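Sorting Mixed Household Items from Returned Bins
Project report, Packaging and Materials Handling, Grostlow

3. Contents of the bins

The bins came to us mixed, the way the Panano store sends them back. Each one held a few small things of different shapes, and our job was to write a packing rule for them. We weighed the first two bins on Friday, at 506 g and 518 g without the bin itself. Spray bottles caused the most arguments. They roll, and the nozzle catches on whatever is next to it.

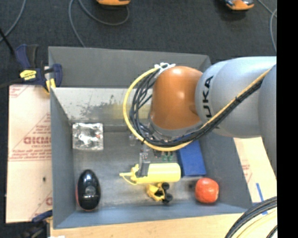

Boxes were easier. A box can go flat against the wall of the bin and hold a bottle in place. Small toys with wheels went in the corners. We put anything round, such as fruit, in last, and in our trials we kept it away from heavier items.

4. Packing rule

We started with the Lindemann sheet, which has 7 steps, and cut it to 6 by merging the two steps for boxes. Sorting a bin with the new sheet took up to 6 minutes. The full sheet is in Appendix B. Soft bags were left out, and we would add them if the work continues in July.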